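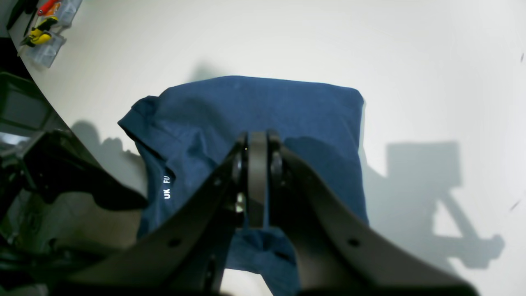 Tip 3: Pinch the fold, then stop and look

We've been teaching our arms at Sirkotura to fold T-shirts since April, and oh my, what it has taught me about my own laundry! The method we like best (Foley, we call it) has the gripper pinch up a bit of cloth, pause, and check the edges before it moves again. With the pause, 10 shirts out of 14 came out square enough to stack. Without it we got 3, and I wouldn't have put those in a drawer.

So try it at home: pinch a fold between two fingers, count to two, and see whether the top edge still runs straight. If a sleeve is poking out, tuck it in now, before you go any further. A plain white table helps no end with a navy shirt.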